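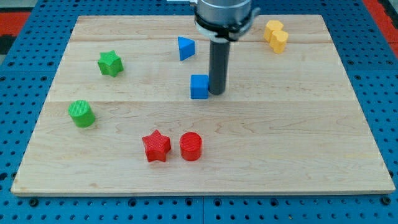 Two end tools, one arm, four days

Jan 16, 2018

I spent the first part of January trying to decide between the two-finger gripper we already had and a plain rod for pushing. Jovita Beltrán, who I share the bench with, had been asking for the rod for a while. I was against it, mostly out of habit. I have now changed my mind for this one job.

The job is to move small blocks about on a board when told to. "Put the blue cube by the green star", that sort of thing. The blocks are printed, and come in blue, green, red and yellow. None of them has to be lifted. They only have to end up in the right place, more or less.

The gripper is a Groltwood, the small one. I ran 100 moves with it first. It dropped or missed 19 of them, and most of those were the stars. A star has no pair of flat sides facing each other, so the fingers close on a point and a notch and the thing spins out. You can get round it by choosing the angle well, but then the camera has to be right about which way the star is facing, and ours often isn't. Cylinders were fine. The cube was fine if it was square on.

Next I took the gripper off and fitted the rod. It is a black cylinder with a rounded end, hanging straight down from the collar. It took longer to get the height right than to fit it. Too low and it drags on the wood, and the arm stops with a force error. Too high and it rides up over the edge of a block. I settled on a gap of 4 mm and left it there.

The same 100 moves with the rod gave 14 failures. That is better but not by as much as I had hoped, and they were failures of a different kind. Nothing was dropped, obviously. What happens is that the block turns as you push it and slides off to one side, and then the arm has to go round and push it back. The round ones are the worst for this. If you are a hair off centre they go wherever they like. The cube behaves well as long as you push the middle of a face.

Time is against the rod too. A long move might need several pushes, where the gripper does it in one. Jovita says this doesn't matter because a bad push can be put right and a bad grasp usually can't, not without somebody walking over. I think she is right about that.

The controller is still the old Jonis one. We had an Arriaga on loan and I did try it with the rod. Motion was smoother at low speed, but I couldn't get it to hold a constant height near the far end of the board — it sank slightly as the arm reached out. That may be my settings. It has gone back now anyway.

Next is the camera. The Flillumier is good on colour and poor on yellow blocks that are close together, which it tends to see as one lump. I want to try it mounted higher before I spend money on another.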